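Tips for recording pick-up examples at home (simulator version)

I've been collecting demonstrations for our little tidy-up learner since winter, mostly from my kitchen table with a mug beside the keyboard, and I've picked up a few habits worth passing along! First one: save your snack wrappers and crumpled packages for the middle of a session. Start on boxes and cups, get your hands warmed up, then go for the crinkly stuff. I do 20 tries per object and then get up and stretch (my shoulders insist).

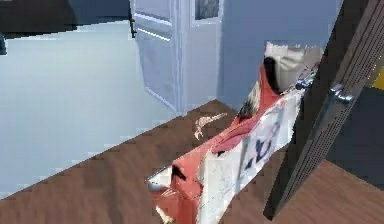
Clarberg, February

Crumpled packages, like the red-and-white one, are where I slow way down. Come in at a slant, let the arm settle against the side, and wait a beat before you lift. If the bag slides off, keep the recording anyway and tag it "slip". I used to delete those, and I lost 126 of them before a friend on the Potisum list talked me out of it. Ugh.

Also, move your starting spot every 3 tries or so, and don't fuss over little scraps on the floor. Leave them be! A learner that has only met spotless floors won't be much use in my house.

Contact the Potisum list | © Plistaddale Home Tips | Back to top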